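Ticket 2963: Export stops at page 573
Product: Tostano desktop
Opened by: Edith Tello
Assigned to: Emmanuel Laizer
Status: Waiting for customer

Edith Tello, 22nd January
Hello. When I export my catalog to PDF, the program stops at page 573 and shows the message "Error 964, cannot write block." The full catalog has 2963 entries. I already restarted the computer and tried a different folder, but the result is the same. The export worked well before I installed the October update.

Emmanuel Laizer
Thank you for the clear report. Please tell me which font you use for the headings, and if the option "Embed all pictures" is on.
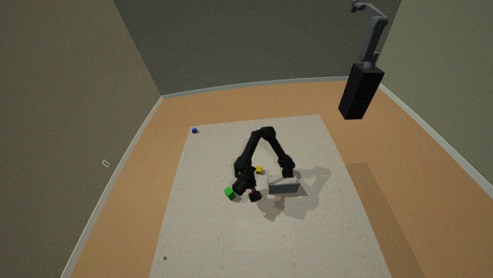 Edith Tello
The font is Tisoso. The option was on. I turned it off and the export finished, but then the file has no pictures, and my customers need them.

Emmanuel Laizer
I could repeat the error on my side. Please keep the option on, open Settings, Export, and change "Memory blocks" from Automatic to 2. After this, close the program completely before you export again.

Edith Tello
I made the change. Now it has passed page 573 and is still running. I will write again when it is finished.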